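The cup, the bin and the rest: gallery
Posted 9 Aug 2020

I was asked to write the words for this page and I agreed before I had looked at the pictures, so bear with me. The subject is ordinary tabletop stuff: cups, pens, bins, the things people leave out and then walk past for a fortnight. Yorath, who put the page together, believes that if you look at a table properly you will tidy it. I have looked at a great many tables and tidied perhaps 3.

The idea started in January at Endavville, when somebody pinned up a notice claiming that the average person loses 75 hours a year hunting for things on their own desk. I asked where the figure came from. I am still waiting. It got people talking about cups, though, and cups are where most of this began.

A word on method, if you can call it that. Ulises Barrientos has a rule that everything on a table should be sorted into stays, goes back, or goes in the bin, and that you should deal with it in one pass. He has written it up at length. The write-up is 341 lines long, and I would suggest that a rule you can follow in one pass ought to fit on a postcard.

My own doubts are mostly about the bin. The Dullodik method (Brultlow people swear by it) says to bring the bin up to where you are working, so you never have to turn round. Fine for paper. Less good if you are the sort who sweeps first and looks afterwards, and I have fished a perfectly good teaspoon out of a bin more than once. I also don't much care for a bin near anything I am going to drink from, and no amount of talk about saved steps has changed my mind.

Then there are pens. Every tidying guide I have read tells you to keep them in a pot, and every pot I have ever owned has filled up with dead ones. A pen left lying on the table at least gets used. Yorath says this is an excuse. It may be, but I wrote most of this page with a pen I found lying next to the kettle.

Wooden tables come in for a lot of fuss as well. You will be told about mats, coasters, waxes and a special cloth. I wipe mine with a damp rag and then a dry one, and the marks it has were there when I got it. If someone offers to sell you the special cloth, ask what it does that the rag doesn't.
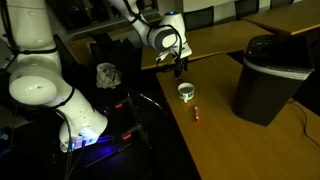

Cups are the hard case, whatever the guides say. A cup in the middle of a table might be waiting to be filled or waiting to be washed, and from across the room there is no telling which. Ulises would have it moved at once. I would pick it up and look inside first – it takes a second, and it saves a row with whoever had just put it down.

As for small things with caps, put the cap on before you put the thing down. That is the one piece of advice in all 341 lines I have followed without complaint.

More pictures may be added if Yorath gets round to it. Comments about coasters can go to Ulises, who enjoys them.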